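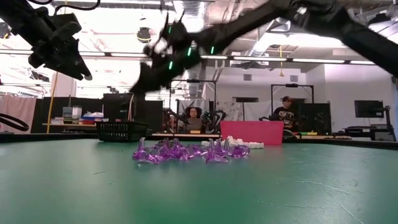
Le budget devait partir avant midi et il manquait encore une ligne. J'avais ouvert le fichier à sept heures, dans le petit bureau vitré, avec le devis de Trudoren d'un côté et celui de Zalberg de l'autre. Trudoren proposait deux bras neufs, pinces comprises, livrés en novembre. Zalberg proposait la même chose en moins cher, sans les pinces. J'ai fait l'addition trois fois. Ensuite je suis allé voir la table verte, parce que c'était là que l'argent allait finir. Les pièces violettes étaient en tas, les pointes en l'air, avec les blanches juste à côté, et derrière attendaient le panier noir et le bac rose. Je connaissais le prix du bac. C'était la seule chose de la salle que j'avais achetée sans demander de signature.

Je m'occupais des achats depuis quatre ans. Avant, je faisais la même chose pour un fabricant de volets. On ne m'avait pas demandé si je comprenais les robots, on m'avait demandé si je savais lire un contrat de maintenance. Je savais.

Le contrat de maintenance était justement le problème. Chez Trudoren il coûtait 52 euros par jour ouvré et par bras, pièces d'usure non comprises. Chez Zalberg il n'y en avait pas. Il y avait un numéro de téléphone et une phrase sur la bonne foi des parties. La directrice m'avait dit de choisir le moins cher, à condition que ce soit aussi le meilleur. Elle était ensuite partie prendre un train.

J'ai appelé Zalberg. Une voix très polie m'a répondu que les pinces pouvaient être commandées à part, chez Leitner, et qu'elles se montaient sans difficulté avec une bride d'adaptation. J'ai demandé qui fournissait la bride. La voix a dit que c'était une bonne question et qu'elle allait se renseigner.

J'ai appelé Leitner. Ils avaient la bride. Elle figurait au catalogue, page 100, avec un délai de neuf semaines. Le prix était sur demande. J'ai demandé. On m'a dit de remplir un formulaire.

À dix heures, je suis retourné dans la salle avec mon carnet. Une femme en gris commandait ses deux bras sans me regarder. Je me suis mis contre le mur, à ma place habituelle, et j'ai attendu que la pince revienne vers la table. Je voulais voir l'usure des doigts. J'avais lu dans le devis qu'il fallait les changer tous les six mois, et six mois, sur un plan de trois ans, cela faisait beaucoup de doigts.

« Vous les changez quand ? » ai-je demandé.

« Quand ils glissent », a-t-elle dit.

« Et ils glissent quand ? »

Elle a réfléchi. Elle a dit que ceux de gauche avaient tenu tout l'hiver et que ceux de droite, non. J'ai noté : gauche, hiver. Je ne voyais pas dans quelle colonne le mettre.

Je lui ai demandé ce qu'elle achèterait, elle, si c'était à elle de décider. Elle m'a répondu qu'elle achèterait un siège. Le sien ne remontait plus. Elle l'avait signalé deux fois, la première par courriel et la seconde en laissant un papier sur mon clavier. Je me souvenais du papier. J'avais cru qu'il s'agissait d'autre chose.

De retour au bureau, j'ai repris la liste entière. Les bras, les pinces, les brides, le contrat. Les câbles, que tout le monde oublie et qui arrivent toujours trop courts. Le transport. La table, qu'on voulait remplacer parce que le plateau était rayé, et que j'ai décidé de garder. Des rayures n'ont jamais empêché une table de tenir debout. J'ai retiré la ligne et gagné de quoi payer un jeu de doigts.

Il restait la réserve. J'avais prévu 50 heures d'un technicien d'Olstead pour la mise en service. Olstead ne travaillait pas sur le matériel de Zalberg. C'était écrit en bas de leur offre, en petits caractères, et je l'avais surligné en juin sans m'en servir. Avec Zalberg, il fallait donc trouver quelqu'un d'autre, et attendre les brides, et compter sur la bonne foi des parties. J'ai ajouté tout cela au prix. L'écart avec Trudoren tenait maintenant dans une note de restaurant.

Zalberg a rappelé à onze heures et quart. La voix s'était renseignée. C'était à moi de fournir la bride.

J'ai écrit Trudoren dans la case. J'ai daté la feuille du 21 septembre 2020, je l'ai relue à voix basse, puis j'ai ajouté en dernière ligne un siège réglable, avec la référence et le prix. Le total dépassait le plafond de la valeur du siège, à quelques euros près.

J'ai cherché où les prendre. J'ai regardé le transport, puis les câbles. Finalement j'ai rayé mon déplacement chez le fournisseur, deux nuits d'hôtel que j'attendais depuis le printemps, et j'ai envoyé le fichier à onze heures cinquante.

La directrice a répondu du train. Elle voulait savoir pourquoi on gardait la vieille table.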